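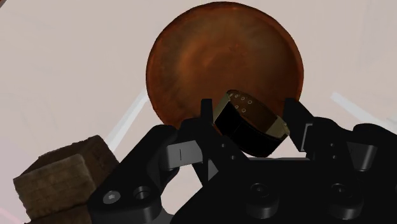 Wrist view, small round part in the fingers, big plate behind it

Ticket: Ring slips when I let go of the teleop grip
Opened by Themba Moodley, August 7, 2024
Project: Naltetti sim demos

Hi all, me again! I'm recording pick demos by remote control in the simulator and the ring keeps going skewed on me. I line up nicely, squeeze, lift, and then the moment I relax my hand on the controller it twists (and sometimes drops, argh). 10 of my last 23 demos are binned because of it.

Tried so far:
- restarting the controller, no change
- coming down slower, a bit better maybe?
- swapping to the other scene, the one with the glass table and the hat, same thing

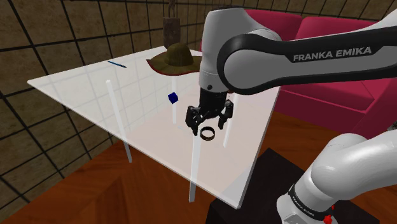

Reply from Jelle Peeters

Hi Themba, I had this in the Coment build too. Your trigger is probably sending a half-open command when you ease off. Set the grip to latch in the teleop settings, so one click closes and a second click opens. Also try coming straight down over the ring with the fingers wide, and wait a beat before you close.

Update from Themba

Latch is on and I've done a few more, no twisting yet! Leaving this open until I've got a full batch recorded.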